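Machines and the untidy desk: how close are they?

Etelka Kozma has spent most of her working life measuring how long small jobs take. She began with packing lines and moved on to shop floors, and for the past few years she has tested robot arms on the kind of work that is seldom written down as a task at all: putting things back, standing things up, clearing a surface so that somebody else can use it. She runs the handling group at Gesen, in a building on the edge of Folluvholm, and agreed to talk in December, before the morning's trials had started.

The question put to her was whether a machine can do household or shop-floor chores yet. She did not care for the wording.

"Which chore, and how many times in a row?" she said. "If you want one towel folded once, then yes. If you want a shelf faced up every evening for a year, no. Most of the argument in this field comes from people answering the first when they were asked the second."

Her group keeps a plain record of attempts. The current one stood at 2,543 when we spoke, all of them variations on tidying a desk or a stationery display. An attempt ends when the item is where it was meant to be, or when a person has to step in. Kozma will not give a single success rate for the whole set. An average over easy and hard items, she says, mostly tells you how many easy ones were included.

Calendars are among the hard ones. A desk calendar has a stiff stand, a soft block of pages and a spiral that catches on things. Lying flat, it offers a gripper very little to hold. Standing, it folds if it is squeezed low down and tips if it is squeezed high up.

"A box is a box from every side," Kozma said. "A calendar is three or four different objects depending on how someone left it. A person deals with that without thinking. The arm has to be shown each one, and then shown the ones in between."

She uses two arms where she can. One holds, the other moves. The arrangement costs more and doubles the number of ways to collide, but she regards single-arm work on floppy goods as a dead end outside very tidy settings.

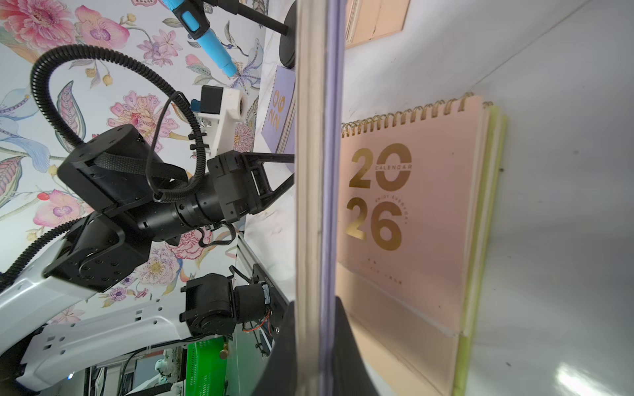
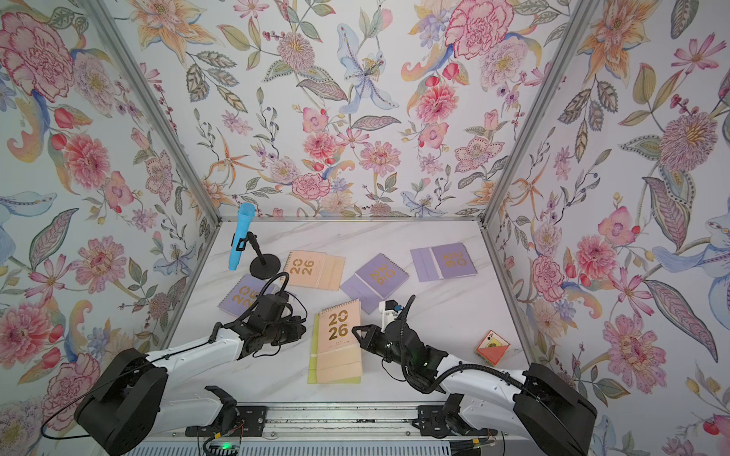
Desk work with 2026 calendars.

Speed is the other difficulty. Kozma's rule of thumb is that a machine becomes interesting to a shop manager when it takes no more than 2 times as long as a person and can be left alone. At present her slowest item takes 7 times as long. She is not much troubled by the figure, as a shop is shut for a good part of the day and a slow machine could work through the night. Being left alone is what matters, and there she is less hopeful.

"Szűcs asked us for 300 items without a person touching anything," she said, referring to the stationery chain that pays for part of the work. "It is a fair request. It is one small shop's evening. We have not done it."

What stops the run is seldom dramatic. An item slides under another and both are picked up. Something is put down a little crooked, the next thing is placed against it, and the error builds until an arm cannot reach in. Kozma calls this drift, and thinks it is poorly reported because most published tests reset the table between tries. Hers do not, except after a person has stepped in.

She was asked about homes. Stindutano, a trial flat that Gesen fitted out with a kitchen and a small study, has been in use since the spring. The results there are worse than in the lab, and she was direct about why. Drawers are overfull. Light changes. Cupboards hold things of which there is only one, so nothing learned on a row of similar goods is of much help.

"I would put a shop shelf well before a kitchen," she said. "The shelf has a plan. Someone at head office has drawn where each thing goes. In a kitchen the plan is in somebody's head, and two people in the same house will have different ones."

Would she have one of the arms at home? She thought about the question for some time – longer than about any other – and said she would take one that could empty a dishwasher, provided it was bolted down and she could switch it off at the wall. For the desk she would carry on doing it herself.

The group's next round drops the easy items altogether. Kozma expects the numbers to look bad and has already told Szűcs so.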